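Puvlow Open Day — your questions

When can I visit?
Monday, August 21, 2023. Doors open at 2, and parking's free out back.

What will I see?
Hand packing first, then the Zosska arm having a go at the same job. I love this bit — grab a spot near the front!

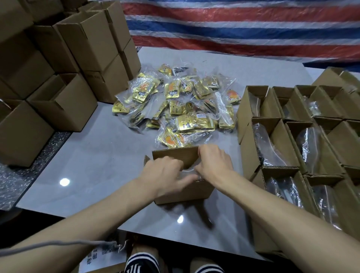

Packing by hand: small box, snack packets in zip bags.

Can my kids come?
Sure, but they'll need closed shoes. Tours take 30 minutes and we cap each group at 15.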